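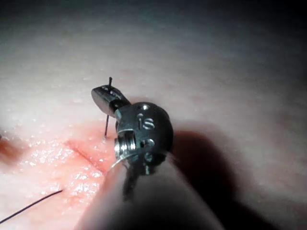 Figure 2. Curved suture needle held in the instrument jaws against a tissue pad.

3.2 Note-taking and recall between practice sessions

The second part of the study looked at what trainees wrote down after a practice session and whether those notes were used later. Most earlier work on learning manual skills has measured time and errors. Notes have received less attention, although many teaching programs require them and set aside time for them. We wanted to know what a trainee thinks is worth recording when no form or list of headings is provided.

All 79 trainees enrolled in the Unnithan course were invited to take part, and 50 handed in notebooks that could be read and coded. The remaining notebooks were either incomplete or had been kept on a phone and later deleted. Each trainee was given a plain lined notebook at the start of the course. The only instruction was to write something before leaving the room. Trainees were told that the notebooks would not be graded and that the instructors would not read them until the course was over.

Entries were typed up and split into statements, with one statement for each separate idea. Two of the authors (Kamath and Kurian) sorted the statements by hand without seeing the trainees' names or course results. Where they disagreed, the statement was discussed with a third reader, Aishwarya Kandasamy, who had not taught on the course. The coding guide was changed once during this work, when it became clear that reminders and complaints were often written in the same sentence and needed to be separated. Entries already coded were then coded again under the new guide.

The largest group of statements concerned the needle. Trainees wrote about its angle at entry, the point along the curve where it should be held, and how far to turn the wrist before letting go (for the position of the needle against the pad, see Figure 2). These statements were usually short and written as commands: "hold further back," "upright before you push," "stop looking at the tip." Very few trainees explained why the advice was worth following. In interviews, several said that they had copied the instructor's words because they expected the reason to come back to them when they read the note again. For some it did not. One trainee read the phrase "lead with the heel" aloud and could not say what it had meant.

A smaller group of statements described a feeling or a sound. These were harder to code and we came close to leaving them out. They included comparisons with sewing, with opening a tight jar, and in one case with turning a key in the front door of a grandparent's house. Trainees who wrote comparisons of this kind could usually explain them at the interview, even when the entry was from early in the course. We did not test whether they also performed better, and the course scores available to us were too coarse to settle the question.

Drawings appeared in many of the notebooks. Most showed a curved line crossing a straight one, with an arrow for the direction of travel. Trainees who drew tended to label the arrow and nothing else. When shown their own drawings at the interview, they often picked up a pen and added to them while talking, and these additions were kept apart from the original entries in our analysis.

Rereading was less common than we had expected. The course met on Fridays, and trainees had the full week in between to look over what they had written. Only 9 of the 50 said that they did so as a habit. Others opened the notebook at the start of the next session, mainly to find a blank page. Lack of time was the usual reason given, followed by poor handwriting.

Janaka Cassim, who ran the interviews, also asked whether trainees would have preferred a printed form. Opinion was divided. Those in favor wanted prompts, particularly for mistakes, which they felt they had tended to leave out. Those against said that they would have filled in the boxes as quickly as possible and gone home. The form used at the Fadham site, described in Section 4, was drafted with both answers in mind and leaves the lower half of the page blank.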